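Carry trade

A carry trade is a way of making money, or trying to, from the difference between two interest rates. In its plainest form a person or a fund borrows in a currency where borrowing is cheap, changes the money into a currency where deposits or bonds pay more, and keeps the difference for as long as the position stays open. The word "carry" is an old one in the markets and simply means what you earn, or pay, for holding on to something while time goes by.

How it works

Suppose a trader borrows at a low rate in one country and lends at a higher rate in another. If the exchange rate between the two currencies doesn't move at all, the trader pockets the gap between the rates, less costs. If the higher-paying currency also happens to rise, so much the better, and the gain on the exchange rate is added on top. If it falls, though, the loss can eat up the interest very quickly, and it can go a good deal further than that when the position has been built with borrowed money.

The currency that is borrowed is usually called the funding currency, and the one that is bought is called the target currency. Neither label is permanent. A currency that served as a favorite for funding in one decade may well turn into a target in the next, once its central bank has raised rates a few times and the others have stayed put.

Most small traders never borrow or lend anything in the ordinary sense of the words. They buy one currency against another through a dealer, and the dealer rolls the position over at the end of each trading day, adding or taking away a little money according to the two interest rates. This daily amount goes by several names, of which "swap" and "rollover" are the ones most people will meet first. The dealer keeps a margin for itself, so the amount credited on a long position is nearly always smaller than the amount charged on the matching short one, and a pair whose rates are close together may cost something to hold in either direction.

Why it ought not to work, and often does

There is a well-known idea in economics called uncovered interest parity, and it says (to put it as kindly as we can) that there should be no free lunch here. The higher-paying currency should be expected to lose value by just enough to cancel the extra interest. It's a sensible idea, and over very long stretches it has something to be said for it, but over months and even years currencies have often failed to behave that way. Economists have given this stubborn gap a name of its own, the forward premium puzzle, and have been arguing over it cheerfully ever since.

One common explanation is that the steady income is a reward for taking on an unpleasant kind of risk. Carry trades tend to earn small amounts for a long while and then lose a large amount in a hurry, very often at a time when shares and other risky holdings are falling too.

Unwinding

When many traders hold the same position and something frightens them, they all try to close it at once. They sell the target currency and buy back the funding currency, and the buying itself pushes the funding currency up, which brings in still more people who can't afford to wait. This is known as an unwind. A sudden change in rates by a central bank can set one off, and so can trouble in a market that seems to have nothing to do with currencies at all.

Measuring the reward

A handy rule is to divide the difference in interest rates by the expected swings in the exchange rate, giving what is called the carry-to-risk ratio. A gap of 2 percentage points on a calm pair may be more attractive than a much wider gap on a pair that jumps about. The figure for expected swings generally comes from option prices, and those can change overnight, so the ratio is best looked at often and never taken as a promise.

See also: Covered interest parity; Forward contract; Rollover; Currency basket

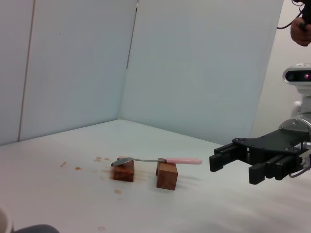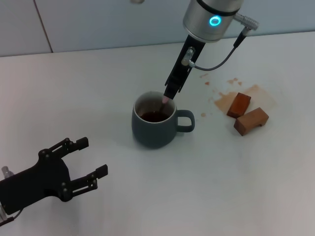

Greenwood Reference Desk, Department of Money and Markets

Last revised 3 September 2021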